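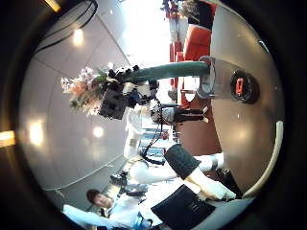 Bosteo Sets Equipment Budget for Service Robots in Event Rooms

Search this site Enter keywords Search

KERSHAW — Tuesday, June 23, 2020 — Bosteo, which runs meeting and banquet rooms for hotels and conference centers, has approved a budget to buy its first robots for room setup. The purchase covers two-armed machines that can pick up and place table items such as flower vases, along with the stands, spare grippers and training needed to run them.

The first order will go to the Kershaw site, where crews reset rooms between bookings. Delivery is planned for October. A second order, for the Bonia conference center, depends on how the first six months go.

"We had a list of 82 setup tasks and went through them one at a time with the crew leads," said Ilham Jugah, head of equipment planning at Bosteo. "Centerpieces came up early. They are tall, they tip, and they have to go in the same spot on every table. We are buying for a short list of jobs like that one."

Bosteo asked suppliers to price the full cost over 36 months, including service visits, replacement finger coverings and software updates. Bids that gave only a purchase price were sent back. The company also asked for loads and reach to be stated with the arm extended, as vases and trays are often set down toward the middle of a table.

Climatgate, the supplier chosen for the Kershaw order, will provide the robots on a lease with an option to buy. Under the agreement, Climatgate will train up to 80 Bosteo employees in daily checks, safe stopping and basic gripper changes. Staff will stay in the room whenever a robot is working.

The budget sets aside money for the rooms as well. Kershaw will get added power outlets, a locked charging area and wider storage doors. Table layouts will be redrawn to leave a clear path between chairs. Bosteo has put $3000 per room toward this work and expects to finish it before the machines arrive.

"Our last big equipment purchase went over because we forgot about the doors," Jugah said. "So the doors are in this one."

No positions will be cut as part of the plan. Crew schedules at Kershaw will stay as they are through the lease's first year, and Bosteo will review the lease terms with Climatgate before placing any order for Bonia.

Filed under: Company News, Equipment and Purchasing, Automation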